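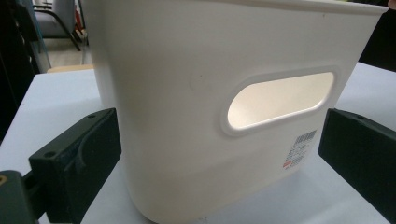
White storage bin, side with the handle opening.

October 3, 2023
Posted by Fonora Support Desk

Ticket: labels print blank or shifted after Drokton update
Status: open, workaround in place
Product: Nair label printer, shared from the stockroom PC
Site: Skinow, back office and stockroom

Reported problem
Shelf and bin labels come out with the text pushed down, so the last line lands on the next label. Every few labels one comes out blank. Customer says it was fine before Drokton updated itself over the weekend. Shipping labels from the same PC go to a different printer and are not affected.

First checks
Printer powered off for 60 seconds and restarted. No change. Cleaned the head and the roller with an alcohol wipe. No change. Roll is seated correctly and the guides are snug. Self-test from the button on the printer comes out straight, so the printer itself knows where each label starts.

Printed the Windows test page. Also shifted. That points at the driver or the page size – not at the Drokton template.

Driver
The update had put in a second copy of the printer, with "(Copy 1)" after the name, and made it the default. Page size on the copy was set to continuous roll. Customer uses die-cut labels with a gap. Changed media type to "labels with gaps" and ran calibration. Next 7 labels were straight. The eighth was blank.

Removed both copies of the printer and the driver package, restarted the PC, installed the driver again from the vendor download. Only one printer shows now. Shared it again under the old name so the back office PC did not need changes.

Test after reinstall
Printed a batch of 50 from the stockroom PC. All straight, no blanks. Printed the same batch from the back office PC. Straight, but two blanks, both right after a label with a long item name.

Drokton template
Item name field is set to grow with the text. With a long name it goes past the bottom edge and the program feeds an extra label. Set the field to fixed height and turned on "shrink to fit." Smallest font it will drop to is 8 point, still readable at arm's length according to the customer.

Reprinted from the back office. No blanks.

Still open
Template change was saved on the back office PC only. The stockroom PC loads its own copy from a local folder, and the customer does not have rights to write there. Waiting on their admin login. Until then, print bin labels with long names from the back office.

Automatic updates for Drokton are off on both machines for now. Customer wants them left off until the December stock count is finished – noted on the account.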